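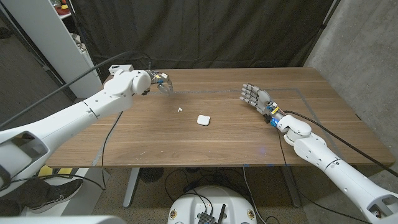

The gripper-and-hand setup, with one earbud still outside the case.

I've lost three sets of earbuds in my life. One went through the laundry, one I left in a hotel, and one is, I'm pretty sure, inside my couch. So when the people at Amness asked which small object I'd like to bring along to try out their new two-arm package, I didn't have to think very hard. I dug my charging case out of my coat pocket and said, "Can it put these away?"

There was a pause on the phone. Then: "We can try!"

I should back up. Amness sells a rental kit called Seris, and it's aimed at small shops and labs that want a two-armed robot for a while but can't stomach buying one. You get the body and both arms, a choice of what goes on the ends of them, the software (that part is called Benudo), and two days of setup help. After that you're on your own with a phone number. The basic rental runs for 44 days, an odd number I asked about and never got a proper answer to. I'd been hearing about the thing for months from readers who wanted to know if it was any good, so one Monday I drove over for a long afternoon with it.

First thing I noticed: tape. A lot of my visit was spent looking at a rectangle of gray tape on a wooden table. The tape tells you where to put stuff. Keep your object inside it and Benudo has a fair chance of finding it. Put your object past the line and you're asking for trouble. I tried past the line, of course, and the arms sort of dithered over it until I felt guilty and moved the thing back.

Now, the ends of the arms, which is what most of you write to me about. Seris lets you mix and match. You can have a two-fingered gripper on one side and a five-fingered hand on the other, or a hand on both. The kit swaps between them with a wrist connector and a bit of cable plugging, and I was allowed to do one swap myself. It took me twenty minutes and I put a plug in the wrong way around. The setup sheet could use bigger pictures. It could also use someone to go through it and make up their mind whether that connector is called a collar or a cuff, because it's both, sometimes in the same paragraph.

I came in as a gripper skeptic. Two fingers looks so plain next to a full hand! But an earbud is a tiny, slippery, weirdly shaped little bean, and for getting hold of it I ended up liking the plain tool better. The fingers come down, they close, you either have the earbud or you don't. When the gripper missed, it missed in the same way every time, a hair too high, and after I nudged the height setting in Benudo it was picking up more than it dropped. I can work with a machine like that. It's how I feel about my old lawn mower.

The hand is more fun to watch and more maddening to use. Five fingers means a lot of ways to almost hold something. On bigger objects (my sunglasses case, a roll of mints, the car keys) it did a lovely soft wrap that the gripper couldn't come near. On a single earbud it mostly pushed the poor thing across the wood. I started talking to it the way I talk to my dog.

After a coffee we went to hands on both sides, and this was the part of the day I'd really been waiting for.
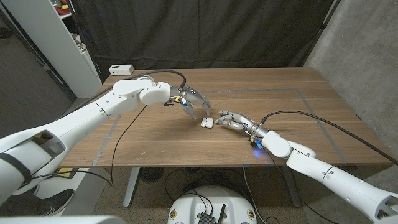 Two hands on the job, with the case between them.

The idea with a pair of hands is that one can steady the case while the other works on it, like you'd do at your kitchen counter. Steadying went well. The left hand came down over the case from above and held it about as gently as I could ask for, and I checked afterward for scratches and didn't find any new ones. Opening the lid was another story. There's a lip on that case that I find with my thumbnail without thinking, and a robot fingertip doesn't have a thumbnail. We got the lid up on a handful of tries. Most of the time the whole case scooted, the hands stopped and backed off, and everybody in the room went "ohhh" like we were watching a missed putt.

Did it ever put an earbud away, start to finish, on its own? Once. I yelled. The magnet in the case did a good part of the work at the end, but I'm counting it.

Teaching it is simpler than I'd feared. You guide the arms through the job yourself, over and over, and Benudo saves each run. The starter plan holds 512 runs before you have to pay for more room, and for one small task I think that's plenty. Amness told me some 80 good runs is a sensible place to begin for a single pick-and-place job. I did far fewer than that and my shoulders were already complaining. Bring a stool. Bring a friend who owes you a favor, too, so you can trade off.

A few gripes. The cables, oh boy. They loop over the arms, they run across the table, they go over the side and onto the floor, and I stepped on one inside my first ten minutes. Nothing broke, but if you've got kids or a cat in your shop, plan for it. I'd happily pay a bit extra for a decent set of clips and sleeves in the box. Also the Benudo menus hide the stop-and-go-home command two screens deep. There's a separate stop button you can hit with your fist, thank goodness, but going home politely shouldn't take three clicks.

And then the price, which Amness will quote you only after a call. I don't love that. I did get a number for a setup like the one I used, and I was asked not to print it, so I'll say it's more than a nice used car payment and less than hiring somebody. The hands cost quite a bit more per week than the gripper does. If your job is picking up small, hard things and setting them down someplace else, start with grippers and see how far you get. If you're handling all sorts of shapes, or you need one side to hold while the other fiddles, take one of each. I'd save the double-hand setup for people who have time to tinker and enjoy it.

Amness also has a lighter kit on the way under the name Từ, a single arm meant for schools. I saw a box with the name on it and got no further than the lid. I've put in my request.

My earbuds came home with me, by the way, both of them, in the case. I'm leaving them on the hall table from now on.

6 comments

benchtop_dad
We rented Seris in the spring for sorting little brass fittings. Agree on the gripper. Disagree on the menus, you get used to them. The phone support was great until about five in the afternoon and then forget it.

MarigoldLane
Fine but why should I have to call somebody to find out what a thing costs? Drives me up a wall.

tuesdaywelder
Did you try tweezers-style fingertips on the gripper? Ours came with a spare set in a bag at the bottom of the crate. Much better on tiny parts.

benchtop_dad
@tuesdaywelder there was a BAG?

quiltingbot
I laughed at the missed putt. Please do the school arm next, our club has been looking for one all year.

oldmower61
What mower?

Share this story · 44 shares

We use cookies to remember your settings and count visits. By staying on this page you agree to our cookie policy. Manage choices | Accept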